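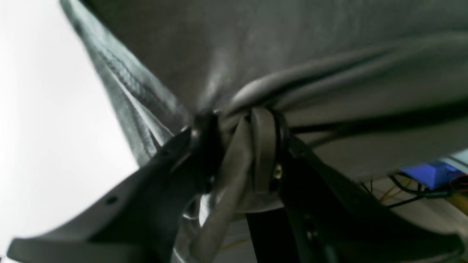
July, getting on for midnight

Skye Pringle has lent me a moonstone. It is for my sleep, which she says is "blocked", and it is to go under the pillow with the flat side up. I asked which was the flat side. She said I'd know. I don't.

It came from Prunance, the crystal shop that opened where the bank used to be. I went in with her at lunch and stood between the rose quartz and the amethyst feeling like a man who has wandered into the wrong wedding. Gavin Buchanan was behind the till, the same Gavin who sold me a boiler once, now in a linen shirt and talking very softly. He told me black tourmaline would keep bad energy out of the house. I said I had a draught in the hall and would it do anything for that. He said draughts were a kind of energy. I bought one, obviously. Sixteen pounds.

The tourmaline is now on the hall shelf next to the keys. Baxter has sniffed it twice and sneezed, and Skye says dogs are very sensitive to it. He also sneezes at toast.

Dinesh rang after supper and I made the mistake of telling him. He did geology for a year before he switched to accounts and has never got over it. Moonstone is a feldspar, he says, and the glow is only light bouncing about between thin layers inside. I said that sounded more magical than anything Gavin came out with. He went quiet, then asked what I'd paid, then went quiet again.

Skye's instructions, so I don't lose them: rinse it under the cold tap, leave it on the sill when the moon is full, don't let anyone else handle it. Ruairi had already handled it by then. He picked it up off the kitchen table thinking it was a mint. Whether that counts as handling or something worse I haven't dared to ask her.

Tried it last night. Slept until 3, woke with a stone in my ear, lay there thinking about the boiler. Skye says waking at 3 is a very good sign and means things are shifting. The pillow certainly was.

Second go tonight. I've put it in a sock – flat side up, as far as I can judge.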